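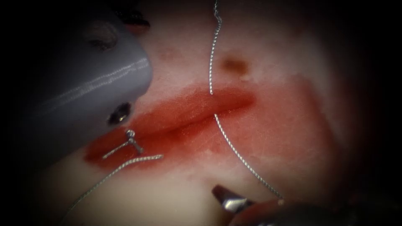

Relatório da segunda sessão de prática

17 de agosto de 2024
Por Marama Bolger

Para conhecimento da Direção do Instituto Nornness, cumpre-me relatar o que se passou na sessão de sutura assistida da turma Tipoki, na qualidade de orientadora do projeto. O regulamento pede que o relatório seja redigido na primeira pessoa e sem adjetivos. Procurarei respeitar a primeira exigência.

A turma inscreveu-se no concurso Clandix com uma proposta modesta: fechar uma incisão em tecido sintético com dois braços robóticos, ficando a condução a cargo dos alunos e a passagem do fio, em parte, a cargo do programa que eles próprios escreveram. O programa tinha, nessa manhã, 2.153 linhas. O aluno responsável, Anselmo, fez questão de que o número constasse da ata, e consta.

A sessão teve início após a leitura das normas de segurança. A almofada de prática apresentava já o corte e a tinta vermelha, conforme o protocolo do concurso, que exige que se trabalhe sobre uma superfície manchada a fim de dificultar a leitura das imagens. A aluna Otília, a quem coube a condução, perguntou se o paciente tinha nome. Respondi que o formulário não previa esse campo. A turma deliberou, ainda assim, e por maioria, chamar-lhe Senhor Trukel. Registo a deliberação porque me foi pedido que registasse todas.

O primeiro ponto foi dado sem incidentes. No segundo, o programa deteve-se. No ecrã surgiu a mensagem que Anselmo redigira em novembro, quando ainda supunha que ninguém a leria: «Não sei onde está a agulha. Peço desculpa.» Houve risos, que mandei cessar. Otília não riu. Manteve as mãos nos comandos e pediu autorização para prosseguir manualmente, o que o regulamento permite uma única vez por sessão.

Devo esclarecer que a aluna se encontrava em situação disciplinar delicada. Faltara às aulas durante parte do período, em razão da doença do avô, e a Direção ponderava se a sua permanência na equipa era conveniente. Eu própria subscrevera um parecer desfavorável. O parecer encontrava-se na minha pasta, assinado, sobre a cadeira ao lado da consola. Não o mencionei e não creio que ela soubesse da sua existência, embora tenha olhado para a pasta mais do que seria natural.

Concedi a autorização.

O que se seguiu durou 511 segundos, segundo o registo do sistema. A aluna afastou o instrumento, esperou, aproximou-o de novo. Corrigiu o ângulo tantas vezes que Anselmo começou a protestar em voz baixa — a pontuação do concurso desconta os movimentos inúteis — e foi preciso que um colega lhe tocasse no ombro.

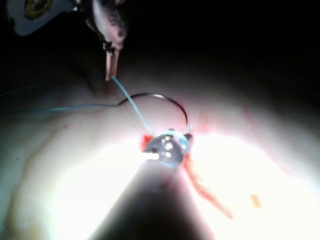
— Está a puxar demasiado — disse ele.

— Estou a puxar o que é preciso — respondeu Otília, sem desviar os olhos do visor.

Perguntei-lhe, para efeitos de avaliação, como determinava a tensão adequada, uma vez que os comandos não transmitem qualquer resistência à mão do operador. A aluna demorou a responder. Declarou que o avô fora sapateiro e que a ensinara a coser olhando para o couro. Quando a pele começava a franzir junto ao furo, parava-se; quando ainda não franzia, puxava-se mais um pouco. Acrescentou que ele já não conseguia segurar a agulha, mas que continuava a dizer-lhe quando devia parar.

Pedi a Anselmo que transcrevesse a resposta. Ele transcreveu-a e, sem que eu lho solicitasse, abriu o programa na secção que calculava a tensão do fio. Durante alguns minutos não falou com ninguém. Depois perguntou a Otília se o franzido surgia primeiro do lado de onde vinha o fio ou do lado oposto. Ela disse que dependia da pele. Ele perguntou de que dependia, na pele. Puxaram ambos uma cadeira e a sessão prolongou-se para além do horário autorizado, infração pela qual assumo inteira responsabilidade.

O segundo ponto ficou ligeiramente desviado em relação ao primeiro. O avaliador externo atribuir-lhe-ia, segundo a tabela do Clandix, uma classificação mediana. O Senhor Trukel não apresentou reclamação.

Quanto ao parecer que subscrevi, solicito à Direção que o considere retirado. O original segue em anexo, com a minha assinatura riscada e rubricada à margem, conforme o procedimento em vigor. Solicito igualmente que seja autorizada a presença de um visitante na próxima sessão. Trata-se de um antigo sapateiro, que se desloca com apoio e que necessitará de uma cadeira com braços, colocada a curta distância do visor. Otília informa que ele ouve mal do lado esquerdo, pelo que a consola deverá ficar à sua direita.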